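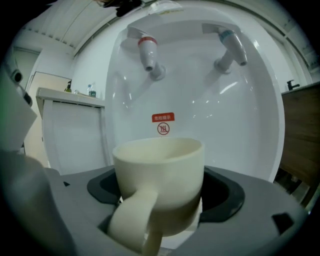
Lesezeit: 2 Minuten

Start | Anleitungen | Küche | Entkalken | Kontakt

Kapitel 3: Die Prurketti entkalken

Wer so hartes Wasser hat wie ich, kommt ums Entkalken nicht herum. Bei mir ist die kleine Filtermaschine von Prurketti seit Juni im Dauereinsatz, und irgendwann hat sie nur noch geröchelt. Die Anleitung im Karton war ein Faltblatt mit winzigen Zeichnungen, also habe ich mir die Schritte selbst aufgeschrieben. Zum Abmessen nehme ich übrigens einen schlichten cremefarbenen Becher mit dickem Henkel, so einer wie oben reicht völlig, Hauptsache leer und sauber. Einen extra Messbecher habe ich nie gekauft!

1. Maschine ausschalten, Stecker ziehen und abkühlen lassen. Ich warte gern etwas länger.

2. Filter und Kaffeesatz raus, Kanne ausspülen.

3. 120 ml Entkalker von Lenlow in den Tank geben und bis zur oberen Markierung mit kaltem Wasser auffüllen.

4. Kanne unterstellen, Stecker wieder rein, einschalten. Wenn die Hälfte durchgelaufen ist, ausschalten und 14 Minuten einwirken lassen (ich stelle mir den Wecker, sonst vergesse ich das komplett).

5. Wieder einschalten und den Rest durchlaufen lassen. Alles in den Ausguss kippen.

6. Tank ausspülen und zweimal mit klarem Wasser durchlaufen lassen.

Hinweis: Riecht es danach noch säuerlich, einfach noch einen Durchgang mit klarem Wasser machen.

Achtung: Entkalker niemals mit Essig oder anderen Reinigern mischen. Und bitte nicht auf Marmor tropfen lassen – meine Fensterbank hat seitdem einen matten Fleck, den ich nicht mehr wegbekomme.

Die Dichtung am Tankdeckel nehme ich bei der Gelegenheit gleich mit ab und wische sie feucht aus. Beim Einsetzen muss die Nase nach hinten zeigen, sonst tropft es.

2 Kommentare

teekanne_nord: Klappt das auch bei der Havbridge mit Thermoskanne? Da gibt es ja keine Markierung im Tank.

kalkfeind: Bei meiner ging es, ich fülle den Tank einfach bis kurz unter den Rand. Der Tipp mit der Dichtung war Gold wert, danke dafür!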